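Counter Height and Layout in Small Rental Kitchens
Tia Pickering
Project report, Interior Planning II
July 22, 2018

1. Background

Most rental apartments in Dritville were built with one standard kitchen. The plans were drawn once and copied from building to building, and the people who cook in them have changed a good deal more than the rooms have. My project looks at whether that standard kitchen still suits its users, and what a landlord could change without moving any pipes.

I chose the Hamdan Street buildings because the original drawings are kept at the city records office and can be copied there for a small fee. The set has 3377 stamped on the cover sheet, and I use that number when I refer to it below.

2. Method

I visited 11 apartments and talked with the person in each household who does most of the cooking. Each visit had the same parts: a short talk about daily habits, a tape measure check of the counter and cabinets, and a simple task. The task was to make a sandwich and a cup of tea while I marked each trip between sink, stove, refrigerator and counter on a floor plan.

The first round of visits was in October. I went back to three of the apartments in the spring to check measurements that did not match the drawings. In two of them the floor had been raised by a layer of new tile, so the counter was lower than the plan said. In the third I had read the tape wrong.

3. Counters and storage

Counter height came up in nearly every talk. Tall people said they bend over the sink, and short people said they cannot press down well when they knead or chop. Two people had solved this on their own with a thick cutting board – cheap, and it can go along when they move.

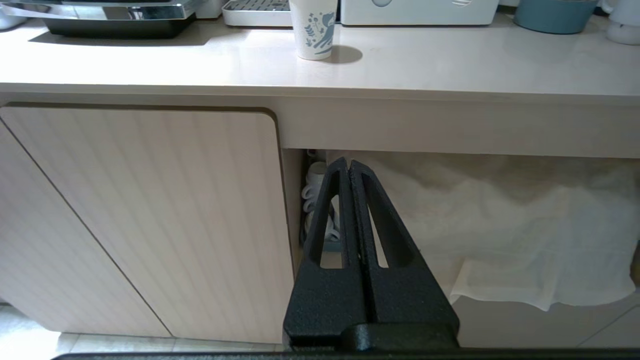
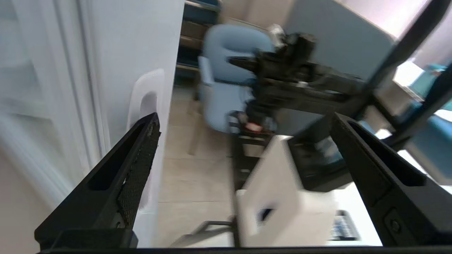 Open space under a counter was more useful than I expected. People who had it could sit down to peel vegetables or sort mail. People who had closed cabinets there often could not say what was at the back of them. One woman emptied hers during my visit and found a waffle iron she had already replaced.

Tall cabinets got mixed answers. They hold a lot, but the upper shelves were mostly used for things needed once or twice a year.

4. Cost

I asked the Rendotport building supply store for prices on a pull-out work shelf, a new section of counter and better lighting. The full set would cost up to 3000 dollars per kitchen, with labor. The shelf alone is a small part of that. Lighting was the item tenants asked for most, and the Firar model lamp I priced plugs into a normal outlet.

5. Limits

All the apartments were in one group of buildings, and everyone I met had agreed to a visit, so people who dislike their kitchens may be overrepresented. I also did not look at households with small children. My trip maps were drawn by hand and some lines overlap. The originals are in the appendix, along with the measurements and the interview sheet.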